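Dienstag, 30. August 2022

Objekt Stollen, Wohnung im zweiten Stock, Vorbereitung für das Exposé

Heute Vormittag mit Lizelle Visser die Daten für das Inserat durchgegangen. Im alten Text steht eine Wohnfläche mit Balkon zu voller Größe. Das dürfen wir so nicht übernehmen, ich rechne den Balkon jetzt mit einem Viertel an. Die neue Fläche muss noch Eusebio Prieto bestätigen, er hat den Plan vom April.

Hausgeld: 33 Euro weniger im Monat als im Vorjahr. Ich habe zweimal nachgesehen, die Abrechnung von der Verwaltung Nokell sagt es wirklich so. Rücklage für die Wohnung 2510 Euro. Bitte diese Zahl nicht mit der Rücklage vom ganzen Haus verwechseln, das ist mir am Anfang passiert.
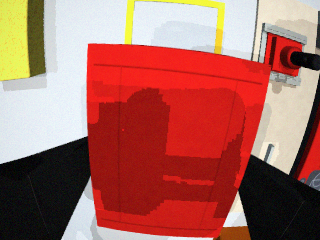

Der Energieausweis fehlt noch. Corinne Ferreira hat ihn bei Okgate angefragt, bis Mittag kam keine Antwort. Ohne Ausweis geht das Inserat nicht online, auch nicht als Vorschau. Der Stellplatz hat ein eigenes Grundbuchblatt und wird getrennt genannt, Preis 2000 Euro. Unai Pastor meint, man soll ihn in den Gesamtpreis nehmen. Ich bin dagegen, der Käufer fragt sowieso danach.

Text für das Exposé, zweiter Versuch: "Helle Wohnung mit Balkon nach Süden, ruhige Seitenstraße, Keller vorhanden." Das Wort "gemütlich" habe ich gestrichen, Lizelle findet es zu klein klingend. Ob man "bezugsfrei" oder "frei ab sofort" schreibt, muss ich noch fragen.

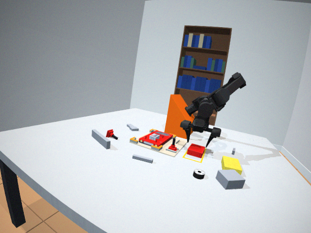 Weißer Tisch, dahinter das Bücherregal an der Wand.

Offen:
Balkonfläche bestätigen (Eusebio)
Energieausweis (Corinne, bei Okgate noch einmal anrufen)
Teilungserklärung, Seite mit dem Kellerraum ist schlecht lesbar, neue Kopie bestellen
Schlüssel von Frau Robles zurück ins Kästchen, Nummer am Anhänger stimmt nicht mit der Liste überein

Am Nachmittag noch Objekt Rees, dafür mache ich einen eigenen Eintrag.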